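How I Keep Apple Slices From Going Brown (Without Buying Anything Special)

I pack a lot of apples. Two kids, one husband who forgets lunch exists, and a tree out back that goes completely bananas every October. For years I sent slices off at 7 a.m. looking gorgeous and got them back at 4 looking like old teabags. Then my neighbor Myung-ja Ok showed me the salt water thing and I have never gone back!

What you need: apples, cold water, plain salt, a big bowl, a strainer, and a box with a lid that seals. That's the whole list.

First, pick your apple. Firm ones do best. Anything that already feels a bit mealy is going to brown faster and taste sad besides, so put those in a pot for applesauce. Small apples are my favorite for lunches (one apple, one kid, no leftovers rolling around in the fridge).
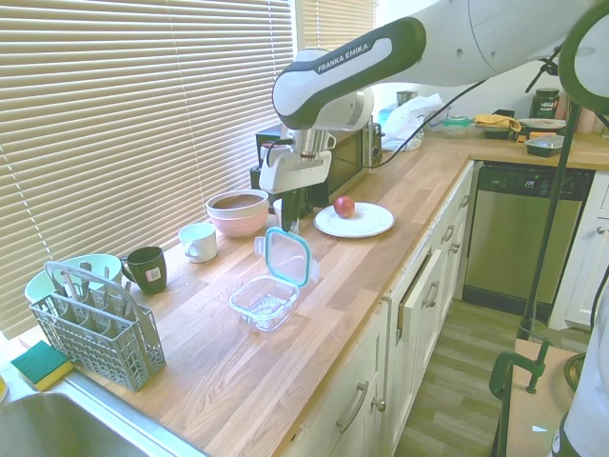
One little red apple, waiting its turn.

Next, mix the soak. Half a teaspoon of salt into two cups of cold water, and stir until you can't feel any grit at the bottom. I know, I know, salty apples. Stick with me. My sister-in-law Jessie swears by lemon juice, and it does work, but my youngest can taste lemon from across the street and the slices come home untouched.

Now cut. Wash the apple, quarter it, take out the core, and slice each quarter into three or four wedges. Drop them in the water as you go instead of letting them pile up on the board. They float, the little devils, so I lay a small saucer on top to push them under.

Set a timer for 5 minutes. I left a batch in for most of a phone call once and we all drank a lot of water that evening. When the timer goes, tip everything into the strainer and rinse under the cold tap for a good ten seconds, giving it a shake. Taste one. If you get salt, rinse again.

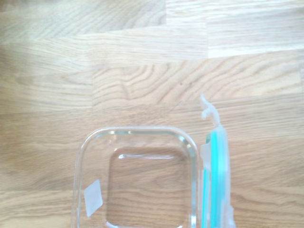 Drying is the step I skipped for ages, and it matters more than you'd think. Wet slices go slippery and a bit sour by the afternoon. Spread them on a clean dish towel, pat the tops, and leave them while you make the sandwiches. I like a clear glass box with a separate lid for the ones staying home, and I prop the lid up on its edge next to it so the inside of the lid can air out too. For school they go in something lighter that can survive being dropped down the bus steps.

Pack them snugly, close the lid, and get them in the fridge. Mine stay pale until the next evening, and they're fine to eat after that, just less pretty.

If you try it with pears, cut the soak down to three minutes. They're softer and they take up the salt quicker. Bananas, no. I tried. Please don't.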